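Re: [kalmont-users] Skin loses home screen shortcuts after library rescan

Hi all,

Sorry for the slow reply, I only get to the list at night once the kids are down. Thanks for the log, that helped heaps. Quoting the bit I'm answering:

> I moved the box in the lounge over to Kalmont on Friday and it's been great
> except for the home screen. I set up shortcuts for Movies, TV and the kids'
> stuff, they show up fine, and then after the server does its overnight rescan
> the kids' ones are gone. Movies and TV stay put. I'm on the Jakitero skin,
> default colours, with the Flekik add-on feeding the menus. I've reinstalled
> the skin 2 times now and I'm getting a bit sick of doing the menus again.
> Is it me or the skin?

It's neither, I reckon. I had exactly the same thing at my place and blamed Jakitero for weeks. What happens is that Flekik hands the skin a library number and not a library name. When the rescan runs, any library that was made by splitting a folder gets a fresh number, and the skin is left pointing at the old one. Movies and TV are top level so they keep theirs. I'll bet your kids' libraries are subfolders of the main ones? Mine were.

In your log there's a line ending in "node 2181 not found, hiding widget". That's the one. The skin hides anything it can't find, so you get a gap in the menu and no error, and off you go reinstalling things.

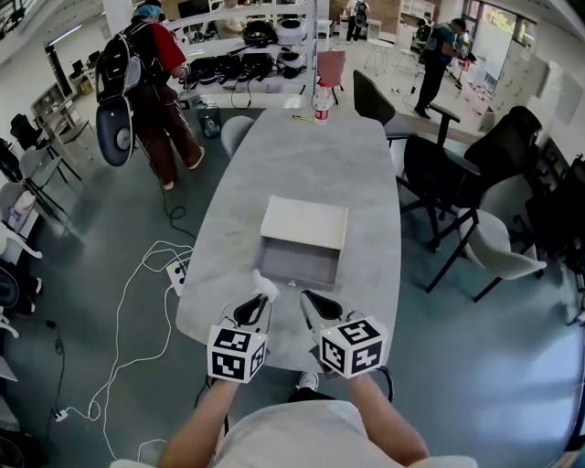
Do I have to rebuild the whole menu after changing this?
Only the shortcuts that vanished need doing again, and everything else on the home screen stays as you left it.

What I did, in order, on the box itself:

Go into the Flekik settings, then Menus, then Advanced, and turn on "match by name". It's off by default and the help text is no use at all.

Give each kids' library its own name on the server. I had two both called Kids (one films, one shows) and it picked whichever came first, so the telly offered cartoons when you asked for movies. Kids Movies and Kids TV sorted that.

Restart Kalmont properly, from the power menu. Coming back out of sleep doesn't reload the menus, and I lost an evening to that one.

Then add the shortcuts back in the skin's home menu editor. Choose them from the "Libraries" list and leave "Recent nodes" alone, because that second list still saves the number.

While you're in there, look at the widget limit. Jakitero sets it to 100 items per row, and on an older box that makes the home screen crawl whenever you scroll sideways. I dropped mine to 25 and it's a different machine. If your box is newer you may not notice, so leave it at 100 if you like the long rows.

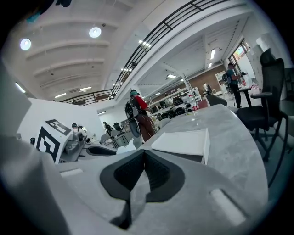

Gripper body, with the marker block behind

On the other question further down your message, about artwork going blurry: that's the image cache, a separate thing. The server sends a small poster first and the skin is meant to swap it for the big one, but if you back out of the page too quickly it keeps the small one for good. Clearing the cache fixes it until next time. There's a patch for it in the test branch that's been sitting there since September and I don't know when it'll be merged — maybe someone closer to the code can chime in.

One more thought. If you've got a second box in the house, don't copy the whole settings folder across like I did. The menu file has the device name in it and both boxes end up fighting over the same profile, so watched ticks come and go and the favourites list empties itself. Copy only the menu file, then open it and change the device name on the top line. The one in our bedroom is still called Lounge in half the screens and my other half finds this very confusing.

If the shortcuts still vanish after the next rescan, post the log again, but switch on debug first and grab it straight after the scan finishes. I'd also like to know which server version you're on. I'm on the stable one from the Deligiannis repo, and I've seen people on nightlies say "match by name" greys itself out. I can't test that here without upsetting the household.

Cheers, and let us know how you go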